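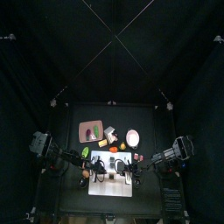
Omeck Tabletop Play Food and Kitchenware Set

Data card and usage notes

Last revised: 2021-06-29

Overview

The Omeck set is a catalog of small toy foods, play kitchenware and tabletop surfaces, kept by the Leiva object library for use in arrangement, sorting and tidying activities. It lists the items, the names by which they are to be recorded, and the ways in which they may be laid out on a table. It is intended for staff who prepare layouts and for readers who work with the resulting records.

The catalog holds 198 items. Records of layouts made with them number 1755 at this release.

Contents

The set is divided by use.

Produce. Toy vegetables and fruit, including eggplant, cucumber shapes, orange vegetables and round citrus or pear shapes. Several of these are stylized, and two annotators may reasonably disagree on what a given piece represents. See Naming, below.

Other foods. Small blocks and portions, such as yellow pieces that may stand for cheese or butter.

Serving and preparation. Trays with raised rims, cutting boards, bowls with and without handles, and flat white boards.

Appliances. Toy models of kitchen equipment, generally box-shaped.

Unassigned. Small pieces with no agreed identity. These are retained because they are useful as filler in crowded layouts.

Surfaces

Layouts are prepared on a matte black tabletop with dark fabric on the surrounding walls. Pale and brightly colored items stand out well against it. Dark purple items, the eggplant in particular, are easier to find when placed on a tray or board. White boards reflect overhead light, and annotators should expect bright patches on them.

Naming

Each item is recorded by color first, then by shape or kind: "purple eggplant," "yellow block," "white bowl, pink rim." Where the kind is uncertain, the record gives the color and shape only. A yellow-green round fruit is entered as "yellow-green round fruit" unless the catalog number has been confirmed. Earlier records used "lemon" and "pear" interchangeably for such pieces - 374 entries were corrected in January.

Trays and cutting boards are not separated in the present release. Any flat piece with a raised rim is entered as a tray.

Layout types

Grouped: foods are placed together on a tray, with kitchenware beside it.

Scattered: foods are placed directly on the tabletop, with no fixed spacing.

Mixed: some foods are on a tray and others lie around it.

Known limitations

Produce is overrepresented in comparison with other foods. Bowls are usually recorded empty. Duplicate small pieces of one color cannot always be told apart, and 17 items have no catalog number at present.

Sizes are not given. Toy pieces are not to scale with one another, and an appliance may be smaller than a bowl.

Care and storage

Items are wiped with a damp cloth and returned to the Festport bins by category. Painted pieces should not be soaked. Damaged items are withdrawn and their numbers are not reused.

Related sets

The Lunden set covers full-size kitchenware and follows the same naming rules. Records from the two sets should be kept in separate folders.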